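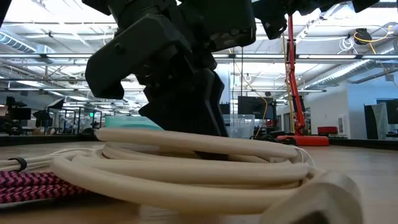 Gripper over the cream cable coil, lower finger down behind the front loops.

Picking Up Coiled Cable with a Two-Finger Gripper
Part 4 of the Gernotow arm build
Posted by Iestyn Lewis, April 9, 2020

Parts 1 to 3 covered the base plate, the wiring and the first motion tests with foam blocks. This part covers cable. Coiled cable is harder to pick than blocks because it has no fixed shape, and the loop you grab is rarely the only one that moves.

The method below assumes you have a working arm with a parallel or near-parallel two-finger gripper, position control on the fingers and some form of current readout. I run everything through Dineo, the small control program from Part 2. If you use something else, the parameter names will differ but the sequence is the same.

What you need

The arm, mounted and homed
A coil of thick, stiff cable to start with
A coil of thinner cable for the later tests
Two wedge-shaped fingertip segments (print files are in the Part 3 archive)
M3 screws and a 2.5 mm hex key
Masking tape
A steel ruler

Do not start with thin cable. Thick jacketed cable holds its loops and gives a clear contact signal. Thin cable folds under the fingertip and you will spend an evening tuning thresholds that are not the problem.

Step 1. Fit the fingertips

Remove the flat pads. Fit the wedge segments to the lower finger with the thin edge pointing down and in. Leave the blunt tip on the other finger. The wedge goes under the cable and the blunt tip closes on it from the other side. Two wedges will also work, but they tend to cross at full close.

Tighten the screws by hand, close the gripper fully, then finish tightening. If you tighten with the gripper open, the segments settle slightly out of line.

Step 2. Set the table height

Tape the ruler upright on the table. Lower the arm at the slowest jog speed until the wedge just touches the wood. Read the Z value and store it as table_z. Repeat at all four corners of the work area. On my bench the corners did not agree, so I store four values and interpolate. Hugo Gallardo uses a single value and a shim under one leg of his table. His is the cheaper fix.

Set the lowest allowed Z 1 mm above table_z. Pressing the wedge into the table at speed will strip the finger gear, and a replacement set from Zostedero took 18 days to reach me in January.

Step 3. Lay the coil

Lay the coil flat and let it relax. Do not tie it. Stacked loops should be free to slide on each other. Turn the coil so the loose ends point away from the side you approach from. Bare or thin conductors at the end of a cable catch in the gaps between finger segments, and the current readout looks exactly like a good grasp until you lift.

Keep other cables out of the approach path. Strap the ones you are not using and push them to the edge of the table.

Step 4. Approach

Pick a target point on the front loops, near the middle of the straightest section. Move the gripper above it with the fingers open to a little more than twice the cable diameter. Rotate the wrist so the fingers close across the cable. Closing along it will only pinch the jacket.

Descend in two stages:

1. Fast, to 40 mm above table_z.
2. Slow, to the lowest allowed Z, watching the Z motor current.

If the current rises during stage two, the wedge has landed on top of a loop. Back up 15 mm, shift 5 mm away from the coil center and try again. Three retries is enough. After that, change the target point.

Step 5. Slide under

With the wedge at the lowest allowed Z, move horizontally toward the loop by one cable diameter. The loop should ride up the wedge. Run this move at a quarter of your normal speed. Faster moves push the whole coil across the table.

Step 6. Close and check

Close the fingers until current reaches the grasp threshold. Mine is set to 900 mA for thick cable. Read the finger position after closing. If the position is near zero, you missed. If it matches one cable diameter, you have one loop. A larger value means two loops or a crossed section.

Two loops is acceptable for moving the coil. It is not acceptable if you want to uncoil it.

Step 7. Lift

Lift 20 mm, stop for one second and read the finger position again. A change of more than 1 mm means the cable is rolling in the grip. Lower it, open and return to Step 4. Otherwise lift to travel height.

Results so far

I logged 123 attempts on the thick cable, and 117 of them ended with a held loop at travel height. Every failure except one was a slip at Step 7. The remaining one was an emergency stop when I had left the ruler taped to the table.

Common faults

Coil slides before the wedge gets under it: reduce the Step 5 speed, or put a strip of masking tape on the table, sticky side up, below the far side of the coil.

Grasp threshold reached with the fingers still wide: something is caught between the segments. Open and inspect.

Arm stalls on lift: a lower loop is trapped under the wedge. Raise the lowest allowed Z by 0.5 mm.

Braided sleeve frays: the wedge edge is too sharp. Take it down with 400 grit paper. Salamatu Bonsu reported this one after Part 3, and the current print files have a small radius on the edge.

The settings file is in the project archive as cable_thick.cfg. Thin cable needs a different threshold and a softer fingertip, and both are in Part 5.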